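MECH 3410 Robotic Manipulation
Week 5 handout: comparing grippers on small parts
Prepared by Rokeya Thambiah, February 2018

What this session covers

Last week you tuned the joint controllers and left the end effectors alone. This week the arms stay as they are and you compare fingers. Each group runs the same picking task with the pointed fingers and then with the flat-pad fingers, and writes up the difference. The bench sheet is on the course page under Trumby, along with the logging template.

Background

Most published gripper comparisons use blocks, cups or balls. Screws are harder. A screw lying on its side offers a narrow curved surface, it rolls when one finger touches first, and it is usually in contact with its neighbours. The head and the shank also have different diameters, so parallel fingers tend to close on the head and leave the shank free to swing.

Three quantities matter for this lab:

Approach clearance: how close the fingers can get to the surface before the housing or a cable touches something.
Closing symmetry: whether both fingers reach the part at the same time. On the Bustos fingers the two sides can differ by about 2 mm if the linkage has not been zeroed.
Release: whether the part drops where you want it or hangs on to one finger.

The work surface affects all three. A soft mat lets the fingertips press in slightly and get under a part. A hard pad keeps the tips at a known height, but it gives no help if your height estimate is wrong.

Bench layout

The arms are mounted on opposite sides of the table and share the green mat between them. Small metal parts are held in the black tray and the teal basket at the back, and the orange pad is the pick area for the right arm. Before you enable the servos, move each arm by hand through its range and watch the cables. They loop around the joints and can catch on the rim of a container.

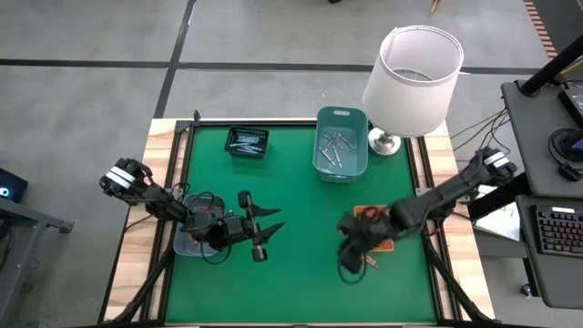
Procedure

1. Zero the grippers using the Greria utility. Open and close each one slowly and check that the fingers meet at the centre line.

2. Place a few screws at the edge of the pad. Do not line them up.

3. Run the pick with the closing speed set to 400 counts per second. Record each attempt as a clean pick, a slip or a miss.

4. Repeat at 300 counts per second without changing anything else.

5. Swap the fingers, zero again and repeat steps 2 to 4. The swap takes longer than you expect – leave time for it.

6. Move one screw from the pad to a container and note how it releases.

If a finger stalls against the mat, hit stop and back the arm off by hand. Don't try to drive it out under power.

Write-up

Submit one report per group. Include your log, a labelled sketch of the finger geometry and a paragraph on which failures came from the fingers and which came from positioning. Students who want to read ahead can start with the Bristbridge notes on fingertip compliance. Questions about the controllers go to Lucinda Ferreira during lab hours.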